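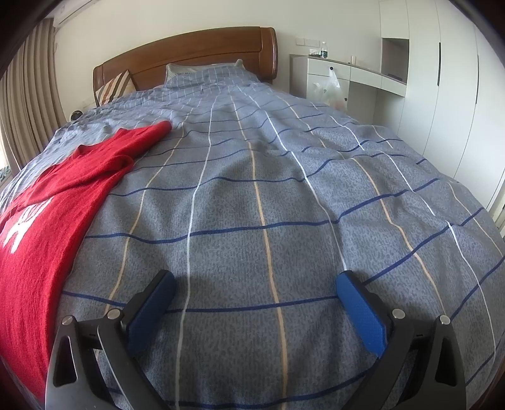 The bed with its checked cover, brown headboard behind.

Carry-on only: testing travel packs for a winter week away
Project report by Najwa Nasrallah and Tumelo Shezi
Supervisor: Rosalind Baptiste

Our question was simple. Can one person pack for a cold December trip in a single carry-on backpack, and still get at their things without emptying the whole bag? We both love this stuff, so choosing the topic took no time at all!

We compared four packs: the Clasanis, the Ando, the Atallah and the Drikov. Each one was loaded with the same kit - clothes, boots, laptop, toiletries and a water bottle - then carried over the same route through the neighbourhood, stairs included.
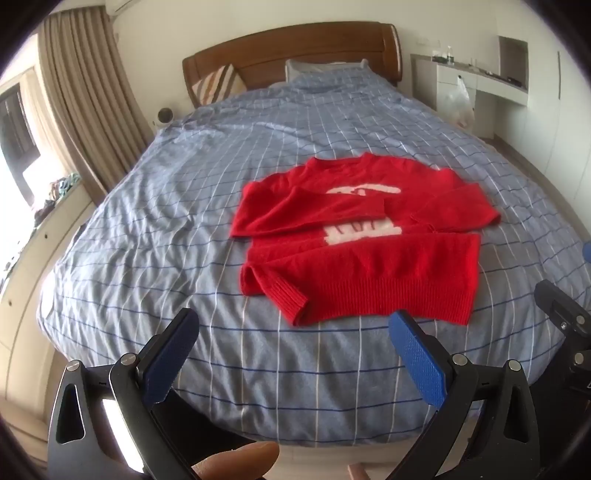
Page last changed: July 27, 2025

Packing

Knitwear was the real test. A sweater folded with the arms across the chest fitted flat in the Ando and the Clasanis, which both open like a suitcase. The Drikov loads from the top, so we rolled everything, and Tumelo had to pull out half the bag to find his socks. The Atallah has a lovely deep main section but its laptop sleeve eats into it once a computer is in there.

Carrying

We scored comfort after 800 steps and again at 1,008, where the route ends. The Drikov won this part easily. Its hip belt takes the load off your shoulders and the back panel breathes well. The Ando's straps are thin and dug in by the second score. Rami Karaki, who is much taller than either of us, tried all the packs too and found the Clasanis sat too high on him.

Results

The Clasanis came first overall, with the Drikov two points behind. We were thrilled with how close it was - a better zip on the Drikov's side pocket might have changed the order.

What we would do differently

Use more testers of different heights, and weigh the kit before every walk. Omar Saliba also suggested a rain test, and we'd love to try that next.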